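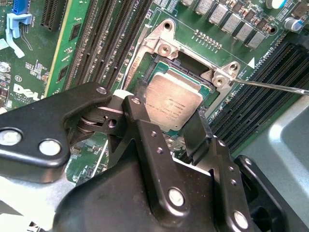

Ticket 1854
Subject: CPU retention screws, open day cell, driver cams out
Queue: Demo support
Priority: high until doors open, then very high
Product: Skelus cell controller, Grirus driver add-on
Site: Caldeira, main hall

Opened 7:40 am
Setting up for the open day. Plan for visitors is the short version of the server job: arm goes to the socket, screws on the retention bracket get done, arm backs off, next group. Driver skips on the bracket screws. Not every run. Sounds awful when it does, and people will be standing right next to it.
Error on the pendant is 194, torque not reached. Clears with a reset, comes back.

7:55 am
Things checked so far
- bit seated, no play I can feel
- bit is the right size for these screws, tried it by hand on a spare bracket
- power to the driver ok, no dropouts in the log
- fixture plate bolted down
- restarted controller twice, no change

8:10 am
Ran it at slow speed. Worse if anything. Watched from the side, looks to me like the shaft comes in at a slight angle and the bit rides up on one edge. Could be the tool offset. Could be the chassis sitting a hair off on the table. Cant tell the two apart from where I stand.
Checked who touched the offset last. Log says the recipe was copied over from the Trindiscombe visit and never re-taught here. Great.

8:25 am
Pushed chassis back hard against the stops, reran. Got 12 good cycles, then 194 again. So the seat matters but it isnt the whole story.

8:40 am
Swapped over to the desktop tower recipe so we have something to show if the server one is a no-go. Same approach, arm down over the socket area, hold, retract. No screws in that one. Runs fine. A bit dull for visitors but it moves and nothing grinds.
Question for support: can I re-teach just the screw points and leave the rest of the recipe alone? First group is at 10:00, I do not have time to redo the whole thing. Second question, driver is set to 900 rpm in the copied recipe, is that normal for screws this size?

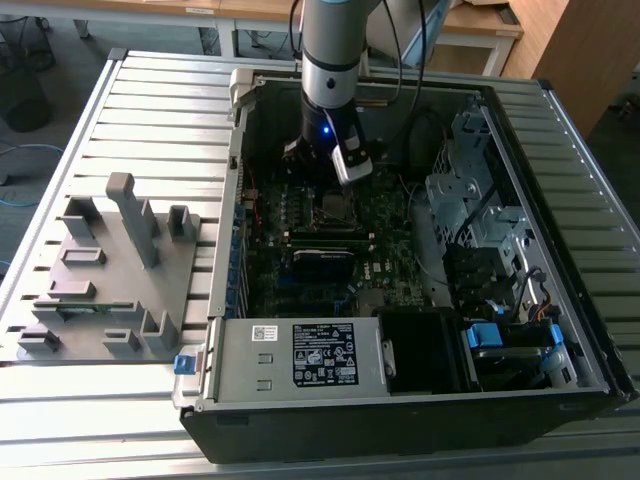

Conceição Barros, 8:52 am
Yes, you can re-teach single points. Open the recipe, go to Points, pick only the ones tagged DRIVE, jog, save. Don't hit Save All, it rewrites the approach heights too. Before you do that, zero the tool offset and measure it again, otherwise you are teaching around a bad number and the next person gets your problem. 900 is too fast for first contact. Drop it to the lowest step for the first turn and let it ramp. And leave the tower recipe loaded in slot 2 so you can switch without a restart.

9:05 am
Offset was off. Zeroed, remeasured, saved. Re-teaching DRIVE points now.

9:20 am
Hit Save All on the first try. Restored from backup, did it again properly. Please put a confirm box on that button.

9:35 am
Speed down for first turn. Server recipe back in, full run, no 194. Again, no 194. Starting a longer loop while I put the barrier tape out.

9:50 am
Loop still clean. Going with the server recipe for the first group, tower in slot 2 as backup. Keep the ticket open, will update at lunch.

12:30 pm
Two groups through. One 194 in the second one, reset took a few seconds, the guide kept talking and we carried on. Bit looks a little worn at the tip now, changing it before the afternoon. Do you have the part number for the longer bit? The one in the drawer has no label.

Status: waiting on support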